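Washing a cotton quilt: what the numbers say

Cotton batting shrinks on its first wash, and most of the loss comes from heat. Ans Visser, who tests bedding fabrics at Cusiswood, put 15 quilts through the same cold cycle in June. Spin speed was held at 700 rpm. 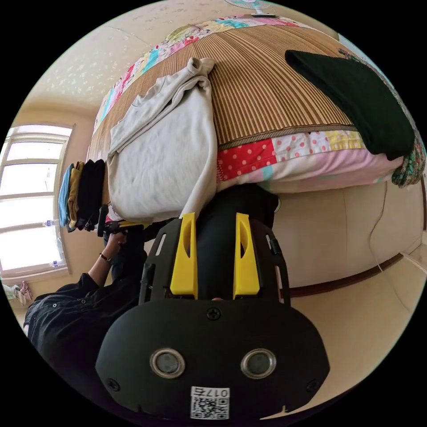
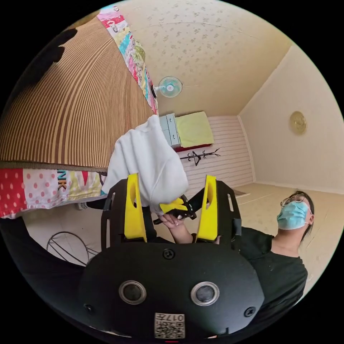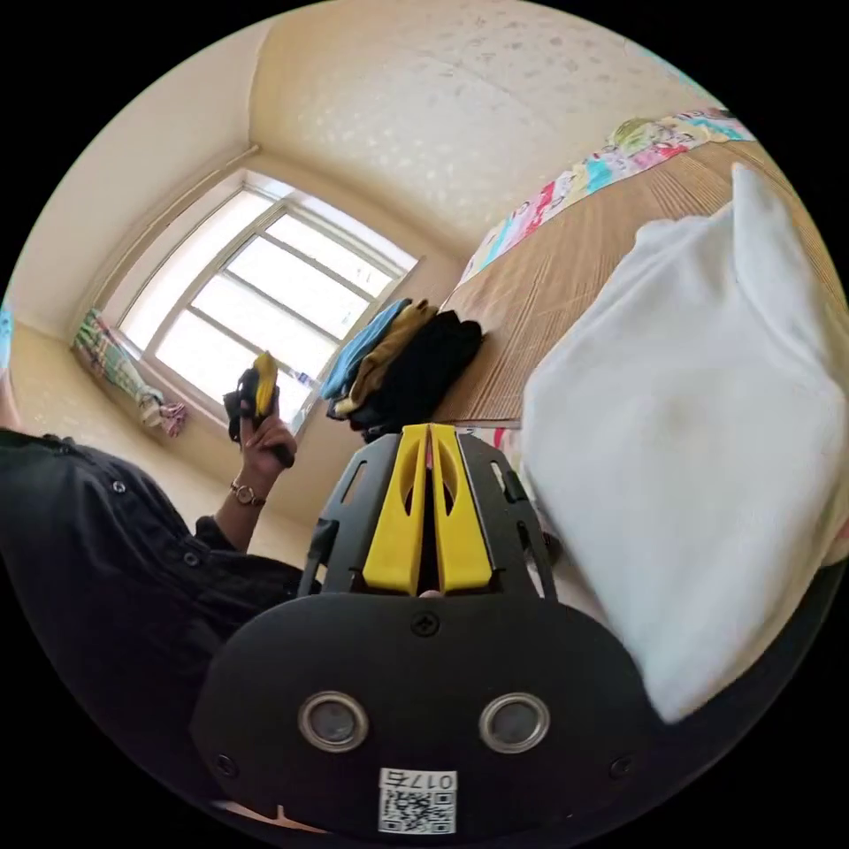
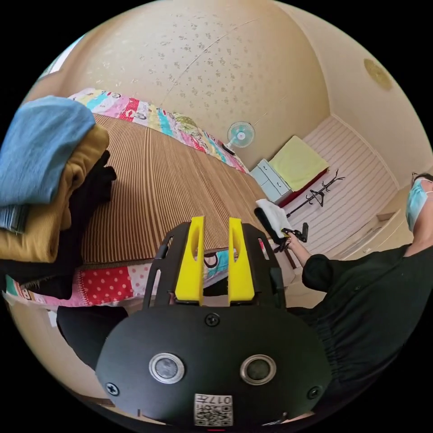
How long should a quilt dry before it is folded?

Leave it flat for a full day after the surface feels dry. The batting holds water longer than the top.

Visser then repeated the test at 1042 rpm. Seams on the older tops opened at the corners, mostly where the seam allowance was narrow. She now limits hand-pieced work to 300 rpm and adds a second rinse.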